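Rorkavau Waxed Boot and Shoe Laces

Made in Sirnthorpe. Flat or round, sold in pairs.

Laces are the part of the shoe people think about twice a year, both times while late for something. We think about them more than that, and our families have asked us to talk about other subjects at dinner. The result is the Rorkavau, a cotton lace with a light wax finish, tipped in metal, and long enough to tie a bow that looks like it was done by an adult.

The wax is the point. Plain cotton slips and polyester slips faster, and a double knot is how you end up picking at your foot with a fork. A little wax gives the strands some bite on each other, so a single bow stays put until you pull it. It also keeps dust out of the weave for a while. It will not make the lace waterproof, whatever your uncle heard.

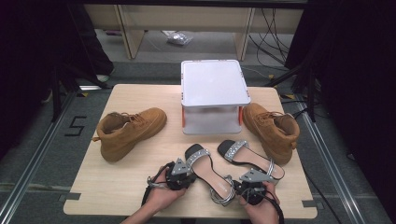
Tan suede high-tops with tan laces, and a pair of sandals that need none.

Picking a length

Count the pairs of eyelets on one shoe. Five or six pairs, order the short. Seven or eight, order the long. If you land between sizes, go up. Extra lace can be tucked in, and short lace can only be resented. Customers with hiking boots should measure the old lace flat on a table, tip to tip, and skip the counting entirely.

Flat or round

Flat laces sit better on sneakers and soft uppers, where a round one can leave a ridge across the foot. Round laces suit boots with hooks. Both come off the same spools and wear at about the same rate, so if you just like the look of one, get that one.

Care

Do not machine wash. We know you will. When you do, put them in a sock, tie the sock shut, use cold water and hang them over a door. Most of the wax will be gone afterward. Rub the lace along the edge of the Wokard wax bar (sold separately, naturally), then pull it through a dry cloth a few times.
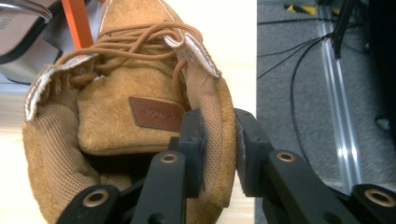
Suede owners, a word. Fresh wax can mark napped leather if it goes on thick, so wax the laces off the shoe, leave them overnight and wipe them before threading. Start from the bottom eyelets and keep both ends even as you go up. If you reach the top and one end is twice as long as the other, you already know what happened.

Specifications

Material: cotton, wax finish
Tips: metal, crimped
Short: 153 cm
Long: 156 cm
Colors: sand, tobacco, black, gray
Item number: 2050

Yes, the two lengths are close. The old short was much shorter, the complaints were much longer, and we adjusted. The item number covers every color, so pick yours from the menu before adding to the cart.

Shops and repair counters

Cartons hold 3000 pairs in one color and one length. Mixed cartons are handled by Kazlauskienė, our wholesale partner, and take a little longer to pack. Orders placed before noon go out the same afternoon, except in March, when we shut down to service the braiding machines.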